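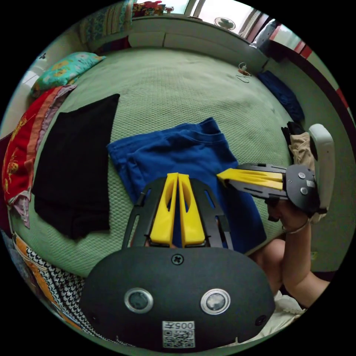
Why does Clerkari show the wrong age for a girl whose birth date came in through a spreadsheet?

The import reads dates in whatever order the office profile is set to, so if the profile says day first and your sheet says month first, it swaps them wherever it can and leaves the field blank wherever it can't. Check the profile under Office Settings before you import anything.

Ticket 629
Opened by: Judite Bragança, Rashti office
Opened: 2/4/23
Area: Case records, age at marriage
Status: Closed

First message

Hi all! I'm hoping this is a quick one. We run the early marriage casework for Clerudico out of the Rashti office, and I've just brought our old paper intake list into Clerkari (I typed it into a spreadsheet myself, took me forever). The import said it was fine, green check mark and everything. But now the "married under 18" report looks way off. I know several of these girls, I've sat in their kitchens, and the report has one of them down as 18 at marriage when she was 17 by a good few months. That matters a lot for us, because the legal aid referral only goes out automatically if the age is under 18. So she's dropped off the referral list completely.

I tried logging out and back in, and I tried a different browser. Same thing. I also ran the report again with the filters cleared and got 269 records, which is the right total, so nothing has gone missing. It's just the ages.

Reply from Helmi Tikkanen, support

Hi Judite, thanks for the detail. Could you open the record for that one girl and tell me what the birth date field says, and what your spreadsheet says for the same row? Please don't paste her name or village into the ticket, the case number is plenty.

Second message

Okay, got it. Paper form says born April 8. Spreadsheet says 4/8. Clerkari says August 4. No wait, sorry, I had the wrong record open – it's the same problem but on her sister. For the girl herself the birth date is right and it's the wedding date that flipped. Both sisters are on one family file and I keep clicking the wrong one.

I also found a bunch with no birth date at all. They're all days after the 12th. I feel like that's a clue?

Reply from Helmi Tikkanen, support

Very much a clue. Your office profile is set to day first. Any date with a day of 12 or lower gets swapped, and the others have no 16th month to land in, so the field stays empty. The green check only means every row was read. Please don't fix them by hand yet. Can you tell me whether anyone has edited these records after the import?

Third message

Yes, me, a little bit! I corrected two before I wrote in. And one of our caseworkers added visit notes to a few files this morning. I really don't want to lose those, one of them is a note from a mother who has agreed to put the wedding off until school is done, and we worked on that for months.

What I did in the end (writing it up for the other offices)

Helmi walked me through it, so I'm putting the steps here in case someone in another office hits the same wall.

1. I turned off automatic referrals.
2. I changed the office profile to month first and saved it. You have to scroll down for the save button, I missed it the first time.
3. I exported the visit notes on their own and kept the file in our locked folder.
4. I used Update Existing with only three columns – case number, birth date, wedding date. This way the notes weren't touched.
5. I checked the two I'd edited by hand against the paper forms.
6. I ran the report again and turned referrals back on.

My first go at step 4 failed with "file too long." The limit is 3000 rows and my sheet had tons of empty ones under the real data. I deleted those and it went right through.

The girl I first wrote about is back on the referral list with the right age. Her sister too. The text reminders go through Dumuvetti, and those picked up the new dates overnight without me doing anything.

One thing I'd still love is for the import to show a few dates spelled out, with the month as a word, before you hit the button. Helmi has put that in as a separate request. Okay to close this one, thank you so much!

Closed by Helmi Tikkanen. Feature request linked.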